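Insights > Automation > Buying and Budgeting

Before You Sign for the Arm: Anouk Coppens on Planning a First Gripper Cell

Anouk Coppens has run equipment planning at Flarnico for 11 years, and she starts every project with the same question: what does the gripper have to pick up?

"People come to me with an arm already chosen," she says. "Then we find out the fingers don't suit half the parts, and the money for a second set was never in the plan."

For the packing cell at the Grivgate plant, her team spent nine weeks in simulation before asking for quotes. Roreo and Hutsuliak both bid. Simulation hours went in as their own budget line, which the finance office questioned at first.
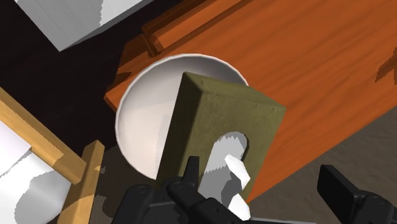 "Blocks with slots in them, bowls, anything with an awkward edge — you want to try those on a screen first," Coppens says. "Changing a finger in a model costs an afternoon. Changing it on the floor costs a purchase order and a wait."

She does not treat simulated results as a promise. Friction is hard to get right, she says, so she holds back 8 percent of the total for changes after delivery. Spare finger sets are ordered with the arm. At Grivgate they came to $485 a set.

Training is the item she sees left out most often. Her own first budget, drawn up one January, had no money in it for operators.

"I had to go back and ask for it," she says. "Now it goes on the sheet before the arm does."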